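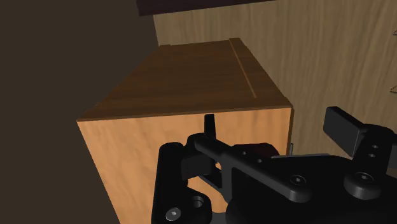
Volunteer readers wanted for a church history book

Hi, I'm Arlo Alcantara, and I've spent far too many years writing a book about a small mission press called Plostari. It printed hymnals, parish newsletters and (this is where it gets fun) a fair number of pamphlets under other people's names during the war. I have a full draft now, and I need people to read it who aren't me.

I'm looking for 8 readers. You don't have to be a historian or a churchgoer. If you get through a lot of nonfiction and tend to argue with it in the margins, I'd love to hear from you. A couple of spots are set aside for people who read Finnish, as a good part of the source material is in that language and I'd like somebody to check my translations against the originals. My own Finnish is the kind you learn from hymnals, so it's strong on shepherds and weak on everything else.

What you'd be doing

You'd get the manuscript in three parts, on paper or as a file, your pick. Each part comes with a short sheet of questions, mostly along the lines of "where did you get bored?" and "who did you lose track of?" Plan on up to 3 hours a week from the start of July until we're through. After each part we talk it over on a Sunday afternoon call, and those calls run 2 hours with a break in the middle. Miss one if you need to, just send me your notes.

Chapter four deals with how the mission board handled complaints against one of its own pastors. There's nothing graphic in it, but it's a sad chapter and some of the letters are hard going. You can skip it and still be a reader, no questions asked.

What you get

A signed copy when the book comes out from Unmont, your name in the acknowledgments if you want it there, and a small thank-you payment once you've turned in notes on the last part. It won't cover your rent. It should cover a few good books – or one bad academic one at full price.

Pirjo Hyvönen is my editor at Unmont and she'll be on the calls too. She has already cut the chapter on typefaces, so please don't ask me about typefaces unless you have the whole evening free.

How to apply

Write to me through the contact form on this site and put "Plostari reader" in the subject line. Tell me the last history book you finished and the last one you quit, and why you quit it. Keep it short, a paragraph or two is plenty. If you read Finnish, say so up top, and let me know whether you want paper or a file.

I'll answer everybody, though it may take me a little while, and I'll send the first part as soon as the group is set.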